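Grolisholm Markets Moves Order Picking to Robots in Produce Aisle

Staff reassigned to counter service and quality checks as first store completes trial period

Grolisholm Markets has begun using robots to fill part of its customer pickup orders at its Trultunlow store, the company announced in October. The machines collect fruit and vegetables from the same displays used by shoppers and place them in baskets, which are then checked and packed by employees.

The program covers 48 produce items. Meat, dairy and frozen goods will continue to be picked by staff, as will any item a customer has marked with a special request, such as a preference for green bananas or small potatoes.

Under the previous arrangement, pickup orders were filled by a morning team that started at 4:30 a.m. and walked the aisles with carts until the store opened. The company said the early shift had been the hardest to staff and had the highest turnover of any position in the building. The shift now begins at 6 a.m. for most of the team, with two employees present earlier to supervise the machines.

"The work our people did before opening was repetitive and involved a great deal of bending and reaching," said Hülya Kırmızıgül, director of store operations. "We have kept the positions and changed what is in them. Employees now spend that time on inspection, on packing, and at the service counter."

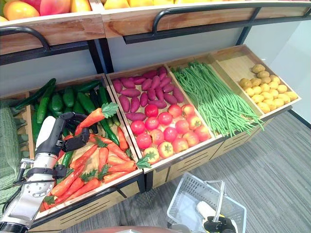

A robot arm reaches for a carrot in a produce display, with a shopping basket held in a gripper near the floor.

The store employs 342 people across all departments. Of these, 29 were assigned to order picking when the trial started. The company said that no jobs have been cut as a result of the program and that hourly pay was maintained for employees whose duties changed. Workers who lost the early-hours premium through the later start will receive a fixed monthly supplement for one year, after which the matter will be reviewed with employee representatives.

Each employee on the picking team completed training in the operation of the equipment. The course covers starting and stopping the machines, clearing a dropped item, and deciding when an order should be finished by hand. It was developed with Dratier, the firm that supplies and maintains the system.

During the trial period the store filled 1,096 orders in which at least one item was picked by a robot. Every basket was inspected by an employee before packing. According to the company, the most frequent reason for replacing an item was ripeness, followed by bruising already present on the display. Leafy vegetables and loose herbs were removed from the program early in the trial and returned to manual picking.

The change has also affected the produce department itself. Clerks who stock the displays have been asked to fill crates to a more even height and to keep the divisions between adjoining vegetables clear, so that items can be reached without disturbing the rest of the pile. Restocking has been moved to the late afternoon, with a short check before opening.

Ye-rin Yoo, who represents store employees in discussions with management, said the shorter mornings had been welcomed but that several questions remained open. "Our members want to know who is responsible when an order is wrong, and whether the time allowed for each inspection will be reduced once the system is considered routine," Yoo said. "We have asked for those points to be put in writing before any second store is added."

Yoo also said that some long-serving pickers had found the inspection role less varied than their former work and had asked to rotate with the service counter. A rotation schedule was introduced toward the end of the trial.

The machines operate only while the store is closed to the public. Employees may enter the aisle at any time by using a stop control at either end, and work resumes only after the supervising employee has confirmed that the area is clear.

Grolisholm Markets said a decision on extending the program to its Van der Merwe Road store will be made after the employee review is complete. Customers who prefer that their orders be picked entirely by staff may select that option when ordering, at no additional charge.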